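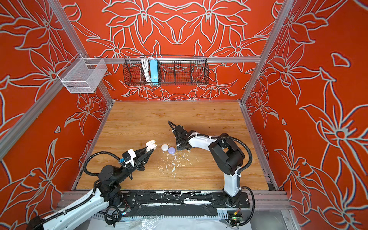 The Case for Keeping the Hand-Drawn Diagram in Introductory Statics

Ourania Pappas
Department of Engineering Fundamentals, Virnham

Over the past several years, a number of engineering programs have moved the first course in mechanics toward software. Students enter a structure on the screen, assign supports and loads from a menu, and read the reactions in a table. The argument for this change is familiar. Practicing engineers use such programs every day, class time is limited, and arithmetic done by hand is slow and full of small errors. The department at Virnham has been asked to adopt the same approach, and the proposal before the faculty would remove graded hand-drawn free body diagrams from the first term.

I believe the proposal is mistaken, and I would like to set out my reasons while the question is still open.

The free body diagram is sometimes described as a drawing exercise, and this description does it considerable harm. To draw one correctly, a student must decide where the body ends and where the rest of the world begins. Everything that crosses that boundary must be replaced by a force or a moment, and everything inside it must be left out. These are decisions about physics. A pin that has been removed leaves two unknown force components. A roller on a smooth surface leaves one, at a right angle to the surface. A fixed support leaves two components and a moment. A student who does not know these things cannot finish the diagram, and the instructor can see at once which of them is missing.

The same student, working in the software under consideration, selects a small triangle from a palette and places it at the end of the beam. The program supplies the reactions. If the student has chosen the wrong support, the program supplies the wrong reactions with equal confidence and to the same number of decimal places.

My colleague Stavros Vrettos has taught the second-term course in mechanics of materials for many years, and he inherits whatever the first course produces. His complaint is a consistent one. Students from sections that relied heavily on software can report the reactions at the supports of a loaded beam, yet they hesitate when asked for the internal shear and bending moment at a section in the middle of the span. The difficulty is that there is no support at that section to click on. The cut is imaginary, and the student must be willing to make it. A student who has practiced separating bodies on paper has made such cuts many times already. Internal forces are then a modest extension of a known method. For the others they appear as a new subject.

It may be useful to consider a specific problem. In the first-term course we assign a simply supported beam with a span of 2 m, carrying a single vertical load of 400 N at midspan. By symmetry each support carries 200 N, and the moment under the load is 200 newton-meters. No one needs a computer for this. We then replace the right-hand roller with one that rests on a smooth surface inclined at an angle, and we ask the class to begin again. The vertical reactions do not change, but the inclined roller now pushes sideways as well, and the pin at the left must resist that push. A student who draws the reaction perpendicular to the incline finds this without difficulty. A student who draws it straight up, out of habit, finds no horizontal force at all and has no reason to suspect an error, for the equations balance perfectly well. The mistake lies entirely in the diagram. It can be found only by looking at the diagram, and someone must have drawn one.

The strongest statement of the opposing view that I have heard came from Gholamreza Golestani, who chairs our curriculum group and whose judgment I respect. He observes that we no longer teach students to extract square roots by hand, that the slide rule left the classroom without lasting damage to the profession, and that every generation of instructors mistakes its own training for a law of nature. I accept all three points. I do not accept that they apply in this case. Extracting a square root is a procedure, and once the procedure is understood there is little to be gained from repeating it. Isolating a body is a judgment, made anew for each problem. The software does not carry out that judgment on the student's behalf. It asks for the result of the judgment as input and proceeds from there.

He also points out, correctly, that hand work is expensive to grade. In a recent term our sections produced 1059 diagrams for a single homework cycle, and each one had to be read by a person. Automatic scoring would return results within minutes. This is a real cost and I do not wish to make light of it. Our teaching assistants are stretched, and feedback that arrives after the next assignment is due has limited value.

The remedy, in my view, is to assign fewer problems and read them more carefully. The present homework sets are longer than they need to be, and many of the exercises repeat the same support conditions with different numbers. Four well-chosen problems, each with a diagram that is graded separately from the algebra, would tell us more about a student than twelve problems scored only on the final value. Lucero Bermúdez ran one section in this manner last year. She gave credit for the diagram before any equation was written, and she returned incomplete diagrams without grading the remainder. Students objected in the opening weeks, as might be expected. By the time the class reached machines and linkages, she reported that she was spending her office hours on the problems themselves and very little on sign errors or missing forces. One section is not a study, and she would be the first to say so. It is nevertheless the only local evidence that anyone has put forward on either side.

There is a further consideration that concerns the structures students meet later. Trusses are forgiving. Every member carries load along its own axis, and a student with an incomplete understanding can often arrive at a correct answer by following the pattern of the joints. Multi-force members offer no such pattern. When a structure is taken apart at its pins, each pin force appears twice, once on each of the connected bodies, equal in size and opposite in direction. On paper, the student writes both arrows. If they point the same way, the error is visible across the page – to the student, to a neighbor, to the instructor walking past. In a program that assembles the whole structure and solves it at once, these paired forces are never displayed in this form, and Newton's third law is satisfied somewhere out of view. I have examined the two packages proposed for adoption, Vavilach and Trullau, and both are capable products. Trullau will show member end forces on request. Neither one asks the student to predict them.

None of this is an argument against software as such. Our graduates will use analysis programs from their first week of employment, and it would be irresponsible to send them out without experience of such tools. Kristaps Avotiņš, who reviews structural calculations at Palacios and serves on our industry panel, was asked about this directly at our July meeting. He replied that his office can teach a new hire to operate its programs in a short time. What it cannot readily teach, under the pressure of a project, is the habit of sketching the member, estimating the reactions and comparing them with the printed output before signing anything. He keeps a pad of plain paper beside the keyboard and expects his staff to do the same.

The order of instruction is therefore the matter on which the faculty should concentrate. I would propose that the first ten weeks of the term remain on paper, with graded diagrams for every problem that has one. The software would be introduced in the closing weeks and applied to structures the students have already solved. They would be asked to explain any difference between the two results, and some of the files supplied to them should contain a deliberate error, such as a released moment or a support turned to the wrong angle. An exercise of this kind treats the program as practicing engineers treat it, as a source of results to be checked.

The examination should follow the same principle. Under the current proposal, the final would be taken entirely at a workstation. I would ask that at least half of it be written, and that a correct diagram followed by a slip in the algebra receive most of the available credit. We have for too long rewarded the number at the bottom of the page. A student who reaches it by a fortunate combination of errors presently scores higher than one who has understood the structure and dropped a minus sign, and moving the examination to a computer would make that worse.

Faculty members who share these concerns are asked to send written remarks to the curriculum group before it takes up the draft syllabus. Those who do not share them should write as well, preferably with examples of student work attached.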